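Utitz Good Practice Pack for Simulated Handling: a long-term review

Reviewed by Muthu Bangera

I'd better start by saying that I like rulebooks. I have a shelf of them at home, to my family's despair, and when a new one comes along I make a pot of tea and read it from front to back, appendices and all. So when Utitz brought out its Good Practice Pack, which promises to help small teams run their simulated pick-and-place work in a way that other people can trust, I was probably the softest audience they could have hoped for. I've now lived with it for 8 weeks, used it on real work with real deadlines, and argued with it a good deal. On the whole I'm very glad I bought it, though there are a few things I would have liked to know beforehand.

What you get is a handbook, a set of checklists you can fill in on screen or on paper, and a small tool that reads your run logs and tells you which rules you've broken. The handbook is the heart of it. It has 40 rules, grouped by the stage of work they belong to: setting up the world, placing the objects, moving the arm, recording the attempt, and writing up what you found. Each rule gets a page or so, with a plain statement at the top and then a chat through why somebody thought it was needed. The writing is lovely, I must say. Whoever did it has clearly sat up late wondering why a bowl has sunk through a table.

The early rules are the ones I'd hand to a beginner tomorrow. Write down the friction values. Write down the random seed. Don't change the gripper's opening limits halfway through a batch and then report the batch as one thing (I've done it, you've probably done it, let's both stop). There's a very good section on collision shapes, which are often simpler than the shape you see drawn on screen, and the handbook asks you to look at both together before you trust a single grasp. I found two objects in our own kitchen set whose collision shapes were closed over at the top, so nothing could ever have been put inside them. They had been like that since March!

Open, hollow things such as bowls get a chapter to themselves, and it's the one I've gone back to most. The rule is that you must say in advance what counts as a grasp: fingers either side of the rim, fingers across the whole body, or something else, and how long the object must be held clear of the surface before you call it a success. It also wants the wrist view kept for every attempt, good or bad, next to the joint readings. I grumbled at the storage at first, and I've since come round completely. When you're looking down at an angle on a wide teal bowl with the two grey fingertips over it, you can begin to ask sensible questions about the approach which a row of numbers simply won't put into your head.

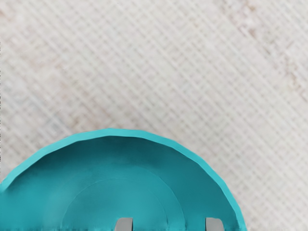

Ambaye wrote to me after reading a draft of this and disagreed about keeping every attempt, saying that a team of two would drown in it, and that the better rule would be to keep all the failures and a fair sample of the successes, chosen by the seed so that no one can pick favourites. I've thought about this on and off ever since. I do see the point, and the handbook could easily offer it as a lighter option for smaller groups. My own feeling is still that you don't know which successes are the odd ones until you've gone back to look, and a grasp that passes by luck is just the sort of thing a sample can miss. But if disk space is tight in your house, Ambaye's version is a perfectly decent compromise, and I'd much prefer to see people do that than give up altogether.

Now for the log checker. I ran it over a batch of 1,944 attempts, and it flagged 492 of them, which gave me quite a turn. Most turned out to be the same complaint over and over: our success note was being written before the arm had finished its lift, and the handbook wants it written afterwards. Fair enough, and easily put right. What I'd have liked is for the tool to gather repeated complaints under one heading, so you don't have to scroll through pages of the same line looking for the one that's different. It's also rather slow, and it stops dead if a file name has a space in it, with a message that is no help to anyone.

I'm less fond of the last part, on writing up. The rules themselves are sound (say how many attempts you made, say which you left out, never quote a simulated result as if it came from a real arm), but the template that goes with them is stiff and terribly long, and it asks for the software version in four separate places. I've cut it down for my own use and feel no guilt at all.

I did try the rival guide from Fakier before this one. It's shorter and cheaper, and very strong on safety around physical arms, with a good chapter on stop buttons and who is allowed inside the fence. For simulated work, though, it has very little to say, and its checklists assume a workshop floor. If you have real machines as well you may well want both. The two don't clash anywhere that I could find, apart from using the word 'trial' to mean different things.

As for whether you need it, I'd say yes if more than one person touches your simulations, or if you ever hand results on to someone who wasn't there. If you tinker alone in the evenings, the first dozen rules will do you nicely and the rest can wait.

Good: clear writing, the collision shape section, the chapter on hollow objects, checklists that fit on one sheet.
Not so good: the log checker's manners, the report template, no index – and I do miss an index.

I'll add to this when the next edition arrives. I've already sent Utitz my list of suggestions, with the index at the top of it.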